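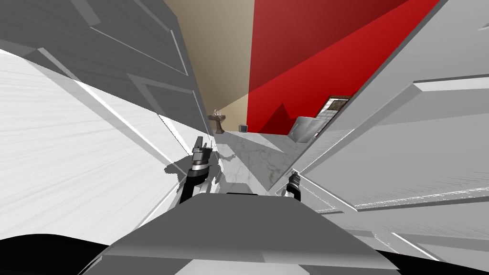 Household Robots and the Matter of Doors

Posted Feb 29, 2024

Readers of these pages have asked when a machine may be expected to take over the ordinary work of a home. Public discussion tends to favor laundry and dishes. It is the position of this author that the subject should be approached by way of doors.

A robot that cannot pass from one room to the next cannot carry a cup to the kitchen. A person opens a door without thought, adjusting the shoulder and the wrist as the panel swings. A machine with two arms and a broad base must decide where to place its grippers, how far to push, and whether its own body will fit through the opening it has made. Double doors add a further difficulty, as each side may swing while the other is being handled.

Much of this work is now rehearsed in simulation, where a rendered room with a marble floor and a red wall costs nothing to damage. My former colleague Fouad Boutros, who worked on door hardware at Perrin, remains doubtful of the method. His objection concerns friction. Hinges in older houses bind in wet weather, and latches are seldom fitted as the drawings require. He once tested 200 latches of a single model and recorded 7 that needed a noticeably harder push than the rest.

Mireille Le Goff takes the opposite view. In her opinion, a simulated door may be made stiff, light, badly hung or poorly lit at will, and the machine may meet all of these before it enters a real hallway. Her preference is for long practice on dull cases before any attempt at cooking or cleaning.

I find myself closer to Ms. Le Goff, with one reservation. A door opened in a computer is evidence of a sound plan. It is weaker evidence of a sound grip, and families with small children or elderly parents will require the second before they admit such a machine.

For the present, my answer to the question of household chores remains "not yet." I intend to return to the subject in September, with particular attention to drawers and to the problem of the wet sponge.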